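Software corner: planner update, June

Quick one this month, everybody's flat out. The new reach planner is merged and running on the humanoid at Trallwood. Iraís Escobedo did most of the work, Wenceslao Jaramillo did the review and the grumbling.

Main change: arm and leg planning used to be two separate calls. Arm planner picked a path, balance controller found out later and had to cope. Now it's one solve, 32 candidate postures per request, scored together for reach and balance. Anything that puts the centre of mass too near the edge of the feet gets tossed before it ever reaches the controller. Slower per call, far fewer aborts.

Start posture matters more than we thought. Please use the saved one, arm down, knees a bit bent. Don't hand-jog it. 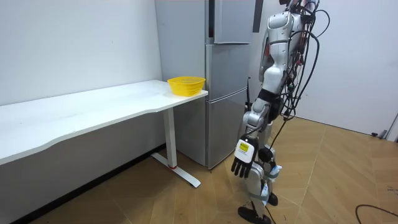
Arm down at its side, basket at the fridge end.

Perception next. Montes (our object pose module, for the new folks) now publishes a confidence with every pose, and the planner wont commit under the threshold. Shiny fridge doors are still a pain, depth drops out along the edges and you get ghost surfaces. Wenceslao has a filter for that on a branch. Not merged. Don't ask him before coffee.

High shelves got their own cost term too. Old code loved to lift the elbow sideways, fine in open space, bad beside a door. New term keeps the forearm pointed up and in. Tuning file is in the Gudport repo, 9 parameters, please only touch the first 5 untill the docs are done.

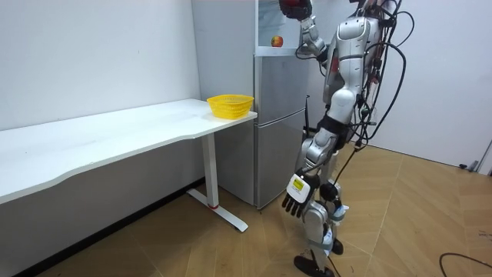
Can I run the new planner on my own logs without a robot?
Use the replay tool in Rikano. Point it at a log, pick the planner version, and it draws the old path and the new one side by side. Logs from before the joint naming change need converting first, script's in the same folder.

Still open: 27 tickets, mostly replay tool and labelling stuff. Cable drag isn't modelled at all, Iraís wants to start on that next. If you've got logs with odd shoulder torque send them her way.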